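Vametmont Swap Shelf: Frequently Asked Questions

What is the Swap Shelf?
A room at the Blackwood building where you leave things you don't use and take things you soon won't.

Do I need to be a member?
Yes. It costs $52 a year, payable in November, when everyone is feeling poor anyway.

What can I bring?
Books, toys, kitchen gear, small tools. It has to fit through the door and work when you plug it in. Please test this at home.

What can't I bring?
Mattresses, paint, car seats, VHS tapes. We have 500 VHS tapes. We would like to talk to you about taking some.

How do points work?
You get one point per item, whatever you paid for it. Adjoa Amegashie handles complaints about this and has heard yours.
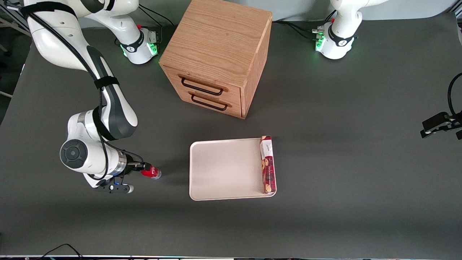 Points expire after a year. They can't be sold, willed to your children or used to settle a divorce – we've been asked about all three.

Can I get something back after I drop it off?
If it's still on the shelf, sure. It'll cost you a point.

Who do I call about a jigsaw with missing pieces?
Verna Castellanos. She'll want to know how many. Puzzles over 2,000 pieces are accepted on trust.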